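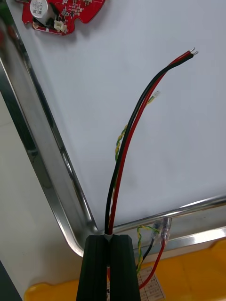
Why do we spend a whole session on wires before anyone writes a line of code? Loose wiring is behind most of the faults we chase in this course, and a bad joint can look exactly like a software bug.

Session 4: Power and signal leads
Shared workshop, Tuesday

Tonight is the fun one! By the end your Flilby arm should have power to the gripper and a signal lead you can trust, and from there it starts to feel like a real machine.

Sorting the leads
Red and black are power. Stripped ends stay apart until they go into a terminal, and that includes the minute when you put them down to find a screwdriver. The twisted yellow and green-yellow pairs are signal. Keep the twist as close to the connector as you can (it really does help with noise, and you can watch the difference on the scope).

Tray habit
Work over a steel tray so small parts stay put, but remember that steel conducts. Nothing is powered while bare ends or a bare board are in the tray. Finished leads go in the bin with their label.

Capacitors
Boards from the Rana kit carry an electrolytic. Let it discharge and check with the meter before you touch anything.

Gripping a cable
Close the fingers on a sleeve or on the insulation, never on bare conductor. Start slow. My own Cerau script closes to position 1096, then creeps to 1284, and I love how gentle it looks at that speed. Yours will want different numbers, so write them down.

For next time
Cut your signal lead to 165 mm
Read the Tovar driver notes, pages on current limits
Bring a lead you crimped yourself, even an ugly one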